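Household goods swap returns to Medcombe with longer hours

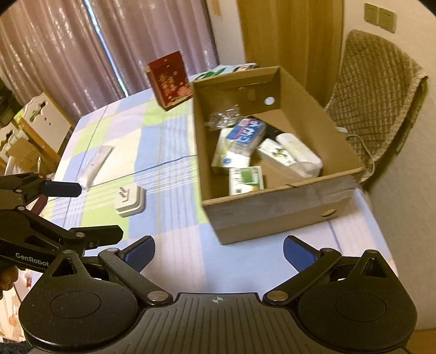
Can people bring opened packets to the swap?
Only if the contents are sealed inside and the use-by date can still be read. Open food, refilled bottles and anything without its original label will be turned away at the door.

The Medcombe household goods swap will run again on 1st September in the lower hall on Iyengar Street. Doors open at 9 a.m. and close at 4 p.m., two hours later than at the last one in March.

Residents can bring unwanted pantry goods, cleaning supplies, kitchenware and small items for the home, and take away what they can use. There is no charge and no limit on the number of things a person may take, apart from diapers and laundry detergent, which are held to one pack per household until noon.

The March swap drew 126 households, according to Kirstin Gunn, who organizes it with neighbors from the Totlow side of town. She said much of what was left over came in mixed boxes that could not be sorted before closing.

"People clear out a cupboard and everything goes in one box," Gunn said. "That's fine by us, but we need a few minutes with it. Last time we had boxes arriving at ten to two."

Mixed boxes will be accepted until 2:30 p.m. this time. After that, donors will be asked to hand over items one by one. Boxes are not returned unless the donor waits for them, and the organizers ask that they be no heavier than one person can lift.

Food and non-food goods will be laid out in separate parts of the hall. In March the two were side by side, and several visitors complained that tea and dry noodles had picked up the smell of soap. Food will now go along the window wall, with cleaning products by the back entrance. Gift sets and decorated boxes will have a table of their own near the stage.

Packages labeled in a language other than English are welcome. Ecaterina Onu, who ran the food section in March, said a number of these went unclaimed when visitors could not tell what was inside.

"Somebody had given us a whole bag of soup mixes and they just sat there," Onu said. "A sticky note would have done it. Write 'soup' on it and it goes."

Blank labels and pens will be available at the entrance for donors who want to add a note in English. Ingredient lists must not be covered.

Medicines, vitamins, baby formula, knives, candles that have been lit, and electrical items with damaged cords will not be accepted. Glass jars should be wrapped in newspaper or a dish towel. Clothing is also excluded, with the exception of aprons and unworn socks.

Goods left at the end of the day will go to the Skuvent pantry, which serves 51 families and has asked in particular for cooking oil, rice, dish soap and toothpaste. Anything the pantry cannot use will be stored for the next swap if there is room.

The hall has some 40 parking spaces, shared with the library. Drivers dropping off heavy boxes may stop at the side gate on Totlow Lane for up to ten minutes. The front ramp is under repair, so visitors with strollers or wheelchairs should also use the side gate, where the path is level.

The swap needs more folding tables. Anyone able to lend one can leave it at the hall the evening before, between 5 and 7 p.m., with a name and phone number taped to the underside. Tables can be picked up after 4:30 p.m. on the day of the swap.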